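Fusselrasierer Nolard im Test: elf Monate mit Pullovern, Decken und einem Sofa

Gekauft habe ich den Nolard im August, als die Wintersachen noch im Schrank lagen und ich endlich einmal Zeit dafür hatte. Vorher hatte ich ein batteriebetriebenes Gerät von Cabral, dessen Messer nach zwei Wintern stumpf waren. Ersatz gab es dafür nicht mehr.

Der Nolard wird über ein USB-Kabel geladen, ein Netzteil liegt nicht bei. Mit vollem Akku komme ich auf 48 Minuten, danach wird er langsamer und schaltet sich ab. Während des Ladens läuft er nicht. Für einen Pullover ist das egal, beim Sofa musste ich zweimal unterbrechen.

Der Scherkopf hat drei Höhenstufen. Stufe eins geht dicht an den Stoff und eignet sich für glatte Baumwolle und feine Merinowolle. Für grob Gestricktes nehme ich nur Stufe drei, und auch die mit wenig Druck. Alles mit Noppen oder Waffelmuster ist heikel, weil die erhabenen Maschen leicht zwischen die Messer geraten. Bei solchen Stücken fange ich immer an einer Ecke an, die man später nicht sieht.
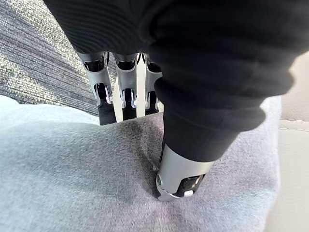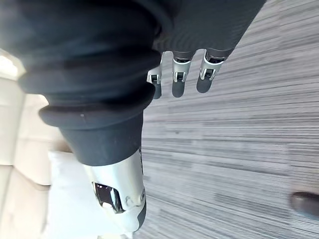
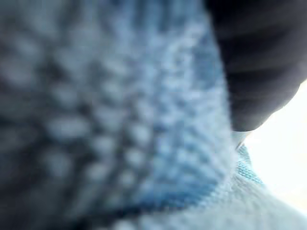 Hellblauer Strick mit Noppen, aus der Nähe.

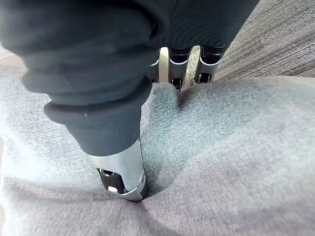
Beim Sofabezug, einem Mischgewebe mit viel Polyester, braucht das Gerät Geduld. Die Knötchen sitzen fest, und ich bin über manche Stellen vier- oder fünfmal gegangen. Das Ergebnis ist ordentlich, hält aber auf der Sitzfläche nur ein paar Wochen. Wolle bleibt deutlich länger glatt. Ein alter Lammwollpullover, den ich schon aussortieren wollte, wird seitdem wieder getragen.

Der Auffangbehälter ist zu klein. Nach einem Pullover ist er voll, und wenn man ihn nicht leert, drückt sich der Flusen zurück in den Scherkopf. Der Deckel sitzt stramm und lässt sich mit kurzen Fingernägeln schlecht öffnen. Ein Pinsel zum Reinigen wird mitgeliefert und steckt im Griff – dort habe ich ihn allerdings erst nach einer Weile gefunden, in der Anleitung steht davon nichts.

Laut ist er auch. Das Geräusch ist heller als beim Cabral, abends neben dem Fernseher geht das nicht.

Ersatzmesser kosten 11 Euro für zwei Stück. Ich habe nach acht Monaten zum ersten Mal gewechselt, das dauert eine Minute und geht ohne Werkzeug. Den größeren Hedora mit Netzkabel habe ich nur kurz ausprobiert. Er hat mehr Kraft und einen besseren Behälter, liegt mir aber zu schwer in der Hand.

Vier von fünf Punkten, den Abzug gibt es für den Behälter. Wer vor allem Möbel bearbeiten will, sollte eher ein Gerät mit Kabel nehmen.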